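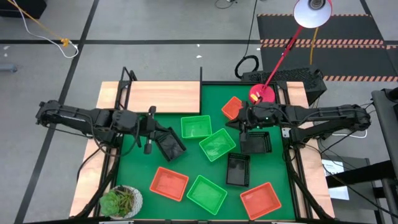 Green, orange-red and black mesh baskets, all out on the green worktop before the sorting starts.

Filed under: Small Storage, Workroom, Photo Diary

Hello again, and welcome to what must be the least glamorous gallery on this site! I've been promising to show the little mesh baskets for months (since December, if you were keeping track, and I rather hope you weren't), and I've finally got on with it. There's only the one photo this time – the drawer pictures will get a page of their own when the drawers are fit to be seen – so I've put my notes under it, a line or two for each thing people have asked me about.

The baskets themselves
Small, rectangular, mesh, open at the top. I bought the first few from Protside when they were clearing out their desk range, went back for more the same week, and have been buying them in dribs and drabs ever since. I paid 72p each for the early ones. They've gone up a bit, as everything has, but they're still cheap enough that I don't wince when one ends up in the shed full of plant labels.

The colours
Bright green, orange-red and black. I know plenty of you like everything to match, and a whole drawer of black does look very smart, but I can't find a thing in it. With the colours I just remember that the buttons are in green and I'm away. At the moment it goes like this:

Green – buttons, poppers, hooks and eyes, anything that gets sewn on.
Orange-red – things with points! Pins, needles, the spare craft blades in their cases. It's a good loud colour for it.
Black – the dull stuff. Fuses, picture hooks, keys that fit something or other.

The labels never lasted, by the way. I tried tie-on tags (they caught on everything) and then sticky ones, which have very little to stick to on mesh, so now the colour is the label and I've stopped fretting about it.

The table
Lots of questions about this one last time. It's the green top with the light wooden strips round it, and I'm very fond of it. The strips are the bit I'd fight for. Beads roll, and before this I worked on an old dining table with nothing at all round the sides and spent half my life on my hands and knees with a torch. The green is kind on the eyes as well, especially in the evening, and pale buttons show up on it beautifully.

How I sort
Everything comes out, and I mean everything. The baskets go on the table any old how – you can see from the angles that I don't line them up first – and then I pull them together by colour before a single button goes back in. I did it the other way for years, filling as I went, and always ran out of one colour halfway through and had to tip something out again. A full sort takes me 26 minutes if the phone doesn't ring. It has never not rung.

What doesn't go in them
Anything smaller than the holes, obviously, though I did have to learn that with seed beads (never again). Loose glitter, no. Tiny watch screws, no. Those live in a Mazurek tin with a proper lid, and the tin lives on the top shelf where I can't knock it with my elbow. If you really want to use mesh for small bits, a square of felt in the bottom does the trick, and it stops the rattling when you open the drawer too.

Washing them
Warm water, washing-up liquid, an old toothbrush for the corners. Fluff is the main enemy in a sewing room and it does like mesh. I give them a swish every couple of months and leave them upside down on a tea towel overnight.

Where they live
In the shallow chest from Prumden, 4 to a drawer, with a gap down one side for scissors. I measured that chest over and over before ordering and still got the runner depth wrong, so if you're planning the same thing, measure the inside of the drawer and not the front! I had to shave a sliver off the dividers to get it all to shut.

A couple of you asked whether the bigger Zukivel trays would do the same job. I have one and I like it for wool, but for little things it's too deep, and everything you want is always at the bottom under the zips. I'd stick with small baskets and more of them.

Next up is the ribbon shelf, over 12 years' worth of ribbon, heaven help me. If you've found a way of storing it that doesn't end in one enormous knot, do pop it in the comments.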